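Plain or Patterned? A Report on Small Hallways and the People Who Walk Through Them
Interior Studies, second-year project
Eirini Kourkoulas

1. Why hallways

The original plan was to study hotel lobbies. My tutor pointed out that I had no hotel, no budget and no means of reaching one, so the project shrank to fit the hallway of the Athanasiadis building, where I rent a room and where permission took one knock on a door.

The question was simple enough. When a small, dark entrance is given a loud pattern, do the people who use it feel it has become smaller, or do they stop noticing its size at all? Most decorating advice says to paint such places white and hope. I have lived in several white hallways and they were all still narrow.

2. Method

I wrote a questionnaire of 14 lines, which my tutor cut to six, and put it through the letterboxes of three buildings on the same street: Athanasiadis, Bruler House and the one everyone calls Skivia after the shop that used to be on the ground floor. I handed out 200 forms and got 169 back. This is a suspiciously good rate and I put it down to the biscuits.

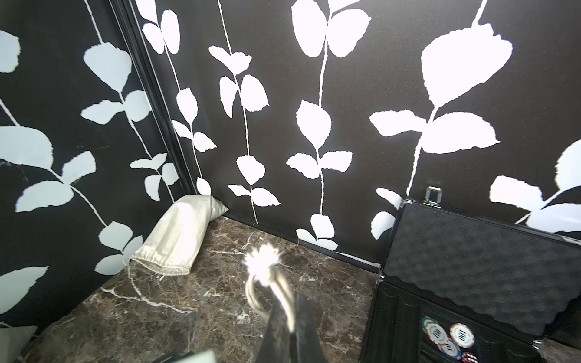
Answers were sorted by building and by how long the person had lived there. I also asked people to guess the width of their own hallway, then went and measured it. The guesses were terrible. One man in Bruler House was out by the width of a sofa, and he had recently moved a sofa through it.

3. What people said

Residents of the plain hallways complained more, but about different things – scuffs, bicycle marks, the colour of the bulbs. Residents with patterned walls complained about the pattern for the first month or so and then forgot it was there. Several had to go and look before they could tell me what was on it. One wrote "birds?" and there are no birds.

The width guesses were the surprise. People with patterned walls guessed too wide, and people with plain walls guessed too narrow. I had predicted the reverse, at some length, in my proposal, which I would be grateful if the markers did not reread.

4. Floors and surfaces

The second half of the project looked at hard surfaces. I borrowed samples from Flevusus, a stone yard that lends to students on the understanding that they will carry everything themselves.
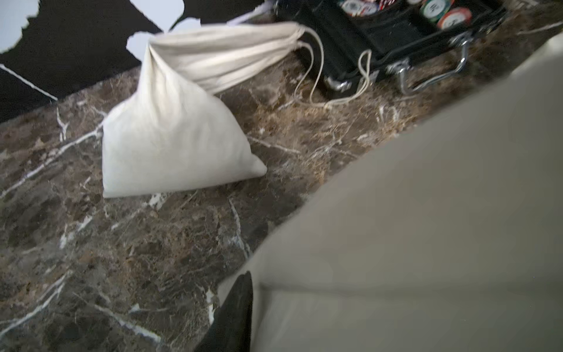 Stone causes more argument than wallpaper. Everyone has a view on it, and the view is usually that somebody else's is too shiny. Pale stone was called clean and then, by the same people, impossible to keep clean. Dark stone got the better marks, mostly from those who do their own mopping. A polished brown marble crossed with white veins has a good deal going on already, and something as plain as a cream cloth bag set down on it looks almost tidy. Plain stone does no such favours, and every dropped glove becomes an event.

5. Problems

The buildings are not a fair match. Bruler House has a window on the stairs and Skivia has a light that works in August. I should have asked about lighting and did not. The form also had a box for "other comments", into which one resident put over 1000 words about parking.

If I did it again I would measure first, ask second and buy cheaper biscuits. The full table of guesses is in the appendix, with the sofa man marked by a star.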